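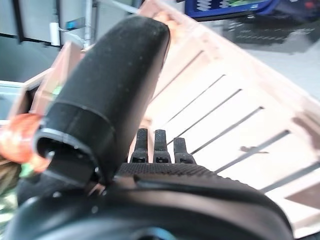 Dougal Forsyth asked after the first talk why the thumb needs a zeroing routine at all, when the other joints find their own zero at power up. Good question and we answered it badly on the day. So the report starts there.

The other joints on the Mimine hand have an absolute encoder. The thumb base does not, at least on our version. It counts from wherever it was when the power came on. If the thumb was left curled, it thinks curled is straight, and every grasp after that is off by the same amount. The arm is fine, the wrist is fine, the hand closes in the wrong place and it looks like a vision problem. We lost most of a lab session on the camera before Fitzgerald Achterberg told us to check the thumb first.

1. What we had to do

Our part of the Harow project was the upkeep of the right hand on the produce picking setup. Not the picking software, that is the other group. We had to write a start-up check, a cleaning routine and a repair procedure for the thumb, and then run all three through the term and write down what went wrong.

2. Start-up check

Order matters, we got it wrong twice.

Arm to the park pose, well away from the shelves.
Hand power OFF. Straighten the thumb by hand until it meets the stop. Do not push past.
Hand power on. Wait for the status line to say ready.
Open and close each finger once, slow speed.
Thumb across the palm and back. Listen for clicking.
Log the thumb current at the stop. Normal for ours is under 11 percent of max.

If the current is higher than that, stop and go to section 4. We did not stop the first time and the thumb drive tripped during the next run.

3. Cleaning

The skin on the fingers and palm picks up dust and fluff very easily. A lot of it comes from the floor and the crates. For the first weeks we wiped with a dry cloth which just moved it about. Prydderch (the lab next door) use a lint roller on their gloves so we tried that and it is much better. Then a cloth barely damp with water, no alcohol, becuase the handbook for the skin says alcohol makes it go shiny and it loses grip.

Seams are the slow part. Grit gets in at the collar where the thumb turns. We use a soft brush with the thumb straight, then again with it bent, brushing outwards. Brushing in toward the joint is worse than doing nothing – we did that for a week.

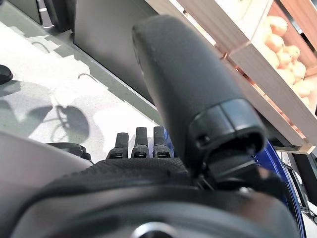 The screws at the thumb base get checked at the same time as the cleaning. Hand tight with the short driver, no thread lock on the two inner ones as they come out every time the tendon is adjusted. We put a paint dot across each screw head so you can see if it has turned.

4. Repair: thumb tendon

The tendon went slack at 1,293 cycles on the counter. The supplier, Nirnell, gives 4,000 as the service interval so this was early. Our best guess is grit plus the bad zeroing, which had the motor pulling against the stop again and again. Cannot prove it, we did not log current before that date.

Procedure as we did it:

Hand power off, arm braked, wrist supported on the foam block.
Take off the collar cover, 4 screws, keep them in the tray.
Back off the tensioner until the tendon can be lifted with a pick.
Look along the tendon for broken strands. Ours had a flat spot but no breaks.
Retension, a quarter turn at a time, moving the thumb through its range between turns.
Cover back on, then the whole start-up check from the beginning.

Took us about an hour the first time. Second time much less, mostly from knowing where the tray was.

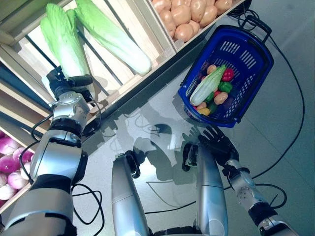 Can the hand be worked on while the arm is still powered?

For cleaning the palm and fingers, the arm can stay powered as long as the brakes are on and a second person has the stop button. For anything with the cover off, we power down both. The brakes hold but the wrist sags a little when they engage, and a little is enough to trap a finger.

5. Still open

The left hand has not had the tendon checked. Same cycles more or less, should be done before July.

Thumb current logging is by hand in a spreadsheet, and there are gaps in it. It needs to be writen automaticaly by the start-up script. The other group have said they will look at it.

Spare tendon is ordered, not here yet.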